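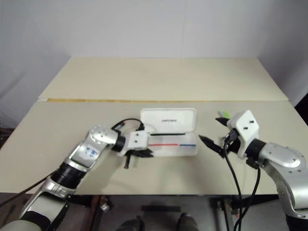 August, evening

Finished basing the last of the Ceverura pikemen tonight. That makes 312 figures for the imaginary campaign, counting the two mounted colonels but leaving out the baggage train, which I still haven't started. The sand was too coarse on the first few stands and I scraped it off and did them over with the finer stuff from Nordin. Took most of an hour.

Idun Eide wrote back about the rules. She wants pike blocks to lose a step when they cross a ditch, even if they aren't in contact. I said fine for formed units but not for the skirmishers, who would just hop over it. We have gone back and forth on this since spring. We'll try it her way at Fadville and see how it plays.

Went through the receipts after supper. I have spent 1,449 on this project, paint and storage boxes included, and that is more than I told myself I would. The Callora cavalry was the worst of it. The castings are nice, but the horses come in separate halves and every one needed filler along the belly. I would not buy them again at that price.

Color notes, so I don't have to work them out again: coats are the dull brick red with a brown wash, highlighted once on the sleeves and shoulders only. Second regiment gets the gray-blue facings. Pike shafts are tan over black, no wash. The flags are paper and need another coat of matte varnish — the ones I did last week came up shiny on the folds.

Read some more of the campaign book before bed, up to page 217, where he finally gets to the river crossing. His map doesn't match his text. The bridge is on the wrong side of the village, unless he has north at the bottom, and he doesn't say. I'll build the table from the text.

Tomorrow: prime the gun crews if it isn't too humid. Cut the felt for the marsh. Write to Idun about the dice.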